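**Marmalade that won't set, and what I've started doing with the syrup**

**bellisgarden** wrote:

Evening all. I promised in the jam thread that I'd write this up properly, so put the kettle on, as I do go on a bit.

Every winter I make a big batch of marmalade from my late aunt Randi Sandberg's recipe, and every winter one pan refuses to set. I used to boil it again and again until it went the colour of a conker and tasted of burnt toffee (my husband ate it loyally, bless him). This year I stopped fighting. I strained off the peel, let the syrup down with the juice of 3 lemons and a kettleful of water, and bottled it as a cordial. It's lovely! Sharp, a little bitter, and very good in a hot drink when you've got a cold coming.

My question is about keeping it. Mine has been in the larder for weeks and I've been giving it away at work, and now I'm lying awake wondering if I should have.

**Parnisa22** wrote:

Oh, I love this thread already. My gran did the same with damsons and called it "cough mixture", though I suspect she just liked it on her porridge.

On keeping, I'd put it in the fridge and use it up fairly soon. You've thinned it with water and juice, so it isn't nearly as sugary as marmalade any more, and the sugar was doing most of the work. I freeze mine in small amounts and get one out when I fancy it.

**old_kekadeo** wrote:

I'm going to disagree, in a friendly way, with Parnisa22. I've kept orange cordial in a cool cupboard for years and never lost a drop of it. Clean bottles, fill them while everything is hot, lid on straight away. People are far too nervous these days. My mother had a shelf of the stuff under the stairs and there were six of us, all still here.

What I would say is to use small bottles. A big one gets opened and closed for a month and that's when the trouble starts.

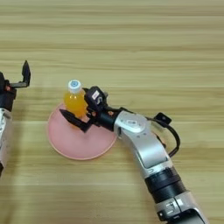

**Filed under:** Preserves & Cordials › Citrus

**Parnisa22** wrote:

Well, I agree about the small bottles, at least! A nice bright orange in a little bottle with a blue-and-white label on its white cap is a cheerful thing to find at the back of the fridge in February.

But I can't go along with the cupboard, sorry. Your mother's was very likely a full-sugar syrup, and bellisgarden's has had a kettleful of water put in it. Those are two different things. If it fizzes when you open it or smells a bit like beer, down the sink it goes, and please don't taste it to check.

**bellisgarden** wrote:

Thank you both. I've just been to the larder in my slippers and moved the whole lot to the fridge, which meant moving the milk, which meant a conversation with my husband. No fizzing that I could hear.

Could I make it keep better next time by leaving out the water altogether? I don't mind it thick. You'd only need a spoonful in a mug.

**eltora_jan** wrote:

Hello, I mostly read and don't post, but I do have an opinion on this one. Leave the water out, yes, and add the lemon at the end so it stays fresh tasting. I'd still chill it once it's open. I make 17 or so little bottles each January and the unopened ones live in the freezer with a good gap at the top, as I once filled them to the brim and had a very sticky drawer.

Also, has anybody asked why the marmalade isn't setting? If it's always the one pan, I'd look at how full it is. I did mine in a wide pan half full and it reached setting point in 22 minutes. The same fruit in my tall stockpot took the whole of a radio play and then some.

**old_kekadeo** wrote:

Good point about the pan. I was so busy defending my cupboard I forgot to ask. Are the pips going in, tied up in muslin? That's where a lot of your pectin is, and it wants a really good squeeze at the end.

And all right, Parnisa22, I'll grant you the watered-down sort belongs in the fridge. Mine stays under the stairs.

**bellisgarden** wrote:

The tall pan! It was my aunt's and I've always used it for the last batch, when the proper one is still soaking in the sink. I've been blaming the oranges all this time.

Pips yes, muslin yes, squeezing a bit half-hearted because it's scalding. I'll try two saucers next year and see if that helps. In the meantime I've got a fridge full of cordial, so if anyone has a cake that uses it, I'd be very glad to hear.

**eltora_jan** wrote:

Plain sponge, 160 in a fan oven, and spoon the cordial over while it's still warm from the tin. I'll dig out the quantities tonight and put them in the baking section for you.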